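I bought a pair of slides in Henbridge two summers ago and I've worn them nearly every day since. I wear them to get the mail and to take the trash out. In September I wore them to a parent meeting at the school, and a woman I've known for years looked at my feet and then looked at me as if I'd come in my bathrobe.

I've been thinking about that look, and I've come to the view that we put far too much weight on what people wear on their feet, and that most of the rules about it should go.

I should say where I'm coming from. I grew up in Wultley, where my father sold insurance and polished his shoes every night on a sheet of newspaper. He believed you could tell everything about a man from his heels. If they were worn down on one side the man was careless, and if they were new he was trying to hide something. I believed this until I was grown and met a lot of careless men with very good shoes.

The rules my father lived by made some sense in his line of work. He went into strangers' homes and asked them for money. But they have spread to places where they make no sense at all. The public library in Lekota, where I lived for a while, had a sign on the door about proper footwear. I asked at the desk what proper meant and was told closed toes. Nothing heavier than an atlas has ever fallen on anyone in that building. A person who walks to the library on a hot day to read the paper should be allowed to do it with their toes showing.

People will say it's about respect. I take that seriously, because respect matters and there's less of it than there used to be. But I think respect is in turning up on time, listening, and not looking at your phone while someone is talking. The woman at the school meeting checked hers through the whole budget discussion. Her shoes were lovely.
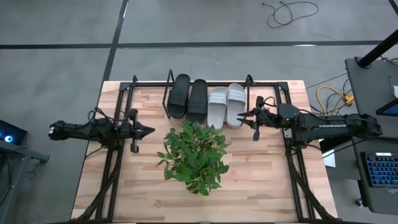 *Slides, with wide ribbed straps on the black pair.*

There's also the matter of money. A decent pair of leather dress shoes at the store in Faridton was $102 when I last checked, and that was before the sales tax. For a family with growing kids that's a large bill for something worn to weddings and funerals. When a school or an employer says "dress shoes required," somebody is paying that bill, and it usually isn't the person who wrote the rule.

I don't want to push this too far. Some rules about shoes are good rules. Nobody should be on a ladder in sandals, or behind a lawn mower, and a restaurant kitchen needs a proper sole and a covered foot. My neighbor Ostap Tkachuk worked in a warehouse for years and still won't carry a couch in anything but steel toes. He and I argue about most things over the fence, but he's right on that one. My quarrel is with the rules that protect no one, the ones that are only there so that someone can be told they've broken them.

Ostap's view, for what it's worth, is that slides are lazy. He says a person who can't be bothered to bend down and tie a lace won't be bothered about anything else either. I told him I'm over 50 and that bending down is something I now plan for. He said that was his point.

I'll grant him part of it. It's true that I put them on because they're easy. I just don't see why ease has to be a mark against a thing. We don't think less of people for using a dishwasher or buying bread already sliced. Only with clothes, and with shoes most of all, do we act as if a bit of discomfort proves good character - and then we go home, kick them off at the door and say how good it feels.

So I've written to the school and asked them to take the line about footwear out of the visitor guidelines. It's one sentence, near the bottom, under the part about parking. I haven't had an answer. The next meeting is coming up and I plan to be there on time, in slides, with socks if it's cold.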